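About Wodeo

Wodeo is a daily letter about local politics and whatever the weather is doing. It goes out by email at breakfast time and is posted on this site by noon. We have 962 subscribers, most of them in the three towns along the river, plus a fair number who moved away and still want to know who won the council seat.

The letter was started by Loan Bạch, who had covered town meetings for a weekly paper until it closed. The first issues were typed up the same night as the meeting and sent to former readers who had asked for them. Anselmo Llanos joined the following March. He writes the weather lines at the top and most of the items about roads, schools and the county budget.

What we cover

Each issue has a short opening note, then items on council votes, planning applications, the state legislature when it affects us, and a few links to longer pieces elsewhere. We read the agendas in full. If a vote was close we list who voted which way. Letters from readers run at the end, under the writer's real name.

We do not endorse candidates. Loan and Anselmo disagree on a good many things and both sign what they write.

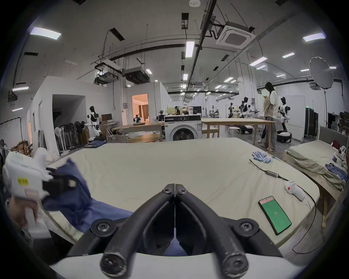

Wodeo has no newsroom. The office above the Sánchez bakery was given up when the lease ended, and both of us now work from home. Most issues are put together between five and seven in the morning, and readers' tips come in by text and email at all hours. Corrections are made the same day and noted at the foot of the next issue.

How we pay for it

The letter is free. Of our subscribers, 93 pay $12 a year to support it, and that covers the mailing service and the cost of public records requests. We take small ads from local businesses, marked as ads. We do not take money from campaigns or parties.

Back issues

All 452 issues are in the archive, sorted by date. The ones from the Brerketar bridge hearings and the Patance school merger are grouped on their own pages.

Contact

Use the form on this site or reply to any issue. Please say if you do not want your name used.

Page last updated 11 November 2020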